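Folding striped knits so the stripes stay straight

I redid the shirt drawer on Friday. Most of it was plain cotton and went quickly. The striped knits took longer, mainly because a stripe shows every error in a fold. On a solid shirt you can be off by half an inch and never see it.

My method is to pick one stripe just under the armholes and treat it as the fold line. Lay the shirt face down, smooth it from the center out, and check that the stripe meets itself at both side seams. On cheaper shirts it won't, as the fabric was cut slightly off grain. In that case go by the hem and ignore the pattern. 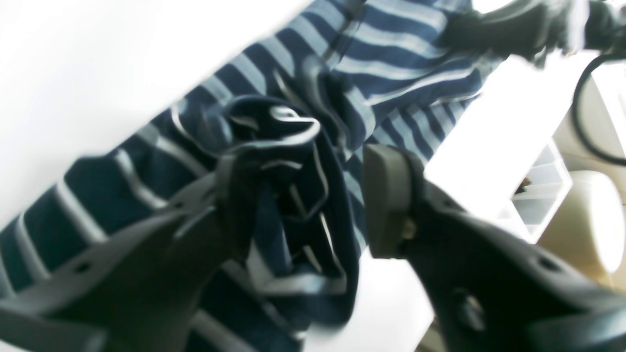
Picking up a knit by a pinch in the middle pulls the stripes into curves, and they don't fully relax when you put it down again. Lift at the shoulder seams or at the hem corners. If the cloth has already bunched, shake it once, lay it flat and leave it for 5 minutes before folding.

Fold width for my drawer is 7 inches. Sides in, sleeves back along the fold, then thirds from the hem. I tried a folding board from Stomov and went back to doing it by hand. The board is too wide for the drawer and it slides on the bedspread.

Total was roughly 20 shirts, 2 rows, filed on edge with the navy ones at the back. The wool sweaters stay on the shelf until December. I still need a divider for the left side, where the row leans.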